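Notes on the table at the front, November edition. I keep these in the same folder as the order sheets so that whoever opens up on Wednesday can find them, and because I forget everything the minute I go home.

## What's in this folder

- `README.md` - you're reading it
- `table-stock.csv` - what goes on the customer tables, one line per item
- `candy.csv` - flavors and how fast they go (very fast!)
- `old/` - last year's lists, please leave them alone, I still copy things out of them

The columns in `table-stock.csv` are `item`, `where`, `how_many`, `last_filled` and `notes`. Put anything you like in `notes`. Mine are mostly complaints.

## The tissue box

We switched to bamboo boxes after I finally got sick of the plastic ones sliding around whenever someone leaned over to reach the sugar. I ordered them from Keletti, and I like them a lot. The lid is hinged and has an oval hole in it, so you lift the whole thing up, drop a stack in, close it and pull the first sheet through. Easy, except for the pulling through part, which takes me two or three tries every single time.

Things I've learned about filling it:

1. Take all of the plastic off the stack first. I used to leave half the wrapper on thinking it would keep things neat, and it bunches up under the lid and tears the tissues.
2. Put the stack in with the fold facing up.
3. Push down along the inside edges with your fingers so it sits flat. If one end rides high, the lid won't close and somebody will force it.
4. Don't overfill! One stack. I know it looks like there's room for a bit more on top (there isn't, I've checked).

The refills come from Tan, 78 packs to a carton, and a carton lasts us almost until the next delivery if the weather stays dry. Rainy weeks are another story - people come in and use them on their glasses, their phones, their dogs. The spare carton goes on the bottom shelf in the back, label facing out.

For cleaning, a barely damp cloth and then a dry one. Baoshan Qin put one of the old wooden trays in the sink overnight last spring and it came out shaped like a potato chip, so please keep bamboo away from the sink. If a box gets sticky, wipe it a second time and leave the lid up for a while before you fill it.

## The candy tray

The fan-shaped tray is my favorite thing in the whole place. It has a woven bamboo pattern printed on it, all cream and rusty brown, and I've had customers ask where they can buy one. (Nirnisley, the little housewares place, but they only had 2 left when I went in and I took both.)

I stick to green wrappers because they look so good against that brown. I did try a mixed bag from Bimomska once and it was like a birthday party exploded. A bag is 500 pieces and should go in the tin with the tight lid once it's open. Don't dump the whole tin on the tray! A small pile is plenty, and people are weirdly polite about a small pile. When it gets low, top it up from the tin and log it in `candy.csv`.

## Updating the lists

Please change the number in `how_many` when you take something off the shelf, even if you're in a rush. I'd much sooner have a messy note than a blank. If you only remember at closing time, put your best guess and add a question mark after it, and I'll go look in the morning.

Save the file under the same name. We had 2 copies of `table-stock.csv` going for most of the summer, and I was ordering from one while everybody else was filling in the other - that's how we ended up with all those napkins.

## Still to do

- [ ] Find a smaller tin for the candy at the back table
- [ ] Ask Keletti if they sell spare hinges
- [ ] Add a column for the sugar packets
- [x] Throw out the old plastic boxes
- [ ] Decide on candy for the new year (I vote green again, obviously)

If you think of something that ought to be on the tables and isn't, add a line at the bottom of `table-stock.csv` with your initials and I'll price it up the next time I do an order. No more scented candles though, please, they fight with the coffee.

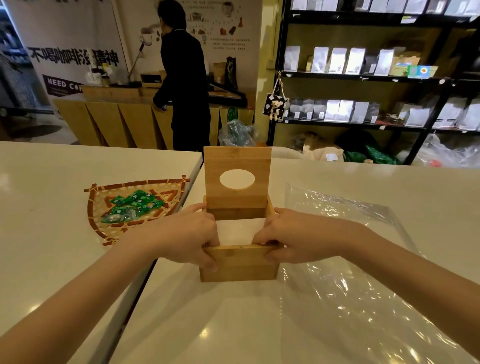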